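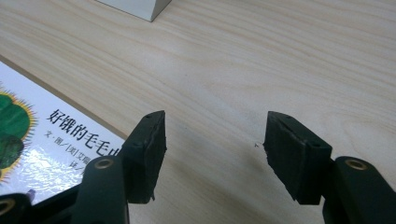 4.2 Finger pads and wrist view

All 823 demonstrations in the Grarkbridge set were recorded with hand-held grippers, one in each hand. We compared two pad types on the same fingers, the flat rubber pad supplied with the Stulik gripper and a softer molded pad made to the Alvarado pattern. The wrist camera was a Visix unit in both conditions and its exposure was left fixed.

Figure 3a is a wrist view with the rubber pads open over the table. Both pads stay in view along with the gap between them, so contact can be labeled from the wrist stream alone. Glossy objects were harder. The glare on the book cover in Figure 3a washes out part of the print, and clips with this kind of reflection were kept in the set. The pad edges are rough and chipped. Pad wear was logged at the start of each session, and pads were replaced only when an edge had torn back as far as the first hole.

4.3 Two-handed work on the linkage

The second comparison used a gray scissor linkage standing on the table, with a white ribbed piece at its left end. Operators were asked to bring the left gripper to the ribbed piece and keep the right one clear until it was needed. Figure 3b gives the head view with the left gripper against the ribs and the right gripper empty.

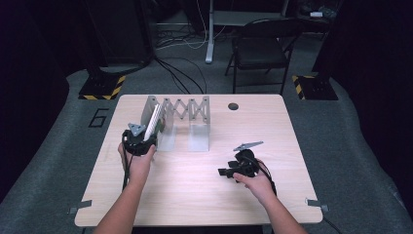
One operator reported that the softer pad gave a better feel on thin parts but that the cable pulled at the wrist during long reaches, and asked for a lighter lead before any further sessions. The same complaint came up with the rubber pad, so we treat it as a property of the handle. Cable routing was not changed during the study.

Head and wrist streams were aligned by timestamp. In Figure 3c the right gripper is held low over the table with its fingers pointing left, a pose in which the plate on top can be followed from the head camera.

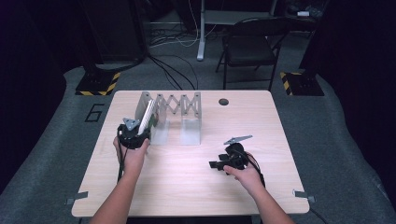 Does the choice of pad change how the data should be split for training? We recommend keeping both pad types in one training set and holding out complete sessions for testing. Splitting by pad left too few linkage clips with the softer pad, and the wear log already allows results to be reported separately.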